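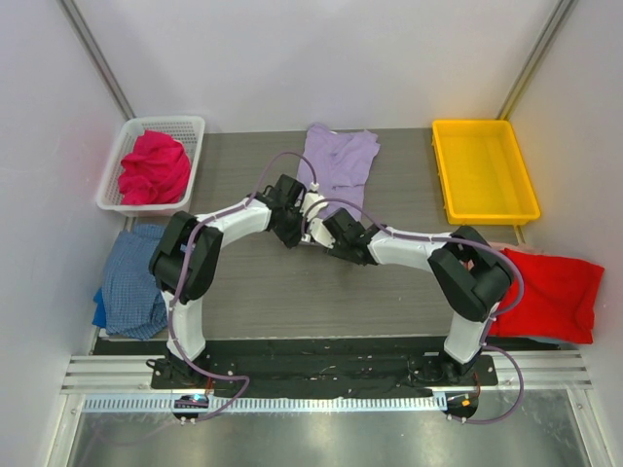

Jernstead Robotics Club - Minutes, August 27, 2021

I'm taking notes again, so if I've got something wrong, tell me before the next meeting and I'll fix it. Abdelghani Hajji ran things. Shaimaa Tahiri came in a bit after the start with the printed rules. Minutes from last time were read (well, skimmed) and approved with one change: it's Sikora with a k.

1. Where we are with the laundry project

Most of the talk was about the two-arm table. Both arms are on the black mounting plate along the front, and the setup we all looked at had the white mesh basket in the back left with the pink thing in it, the yellow tray in the back right, and shirts on the table. Abdelghani wants that to be our standard starting layout from now on. The blue checked shirt and the red cloth both hang over the edges of the table, and we went back and forth on whether that's allowed. Shaimaa checked the rules and they only say "on or touching the work surface," so we're keeping it! I think it makes a better test anyway.

We still haven't agreed on what goes in the tray. I said shirts, Abdelghani said anything that isn't pink, and we ran out of patience. Held over.

2. Cables

I brought this one up. The purple cables loop up over the arms and then hang down in front of the rails, and I'd like them tied in closer before we start doing longer runs. Abdelghani is worried that if we tie them too tight the shoulders won't have enough slack to turn. Agreed that I'll try it on the left arm only and we'll compare. Please don't zip-tie anything until I've had a go - I'm looking for the soft wraps, and I think they're in the Dastness box.

3. The Ketarau Cup

Shaimaa went through the entry form. Teams can have up to 6 people, so we're fine. The entry fee is 70 dollars and has to be in before we get our practice slot. The big prize is 2,000 dollars, which got everybody very excited and cost us a good ten minutes of spending it in our heads (new grippers won, a couch came in second).

There's a written part too, and that was news to me. It's capped at 2,000 words and has to cover how the arms share the work when their grippers are close together in the middle. Shaimaa will write the first draft. I offered to do the diagrams because I like doing diagrams.

4. Anything else

Abdelghani asked us all to put the clothes back in the standard layout before we leave, and to stop borrowing the basket. The Sikora loan form needs a signature from a parent or teacher, and mine is still in my backpack, sorry.

To do

Me: cable wraps on the left arm, diagrams, loan form
Shaimaa: first draft of the written part, send in the entry fee
Abdelghani: write up the starting layout and tape it to the wall by the door

Next meeting is in the same room. Bring your own snacks this time, please.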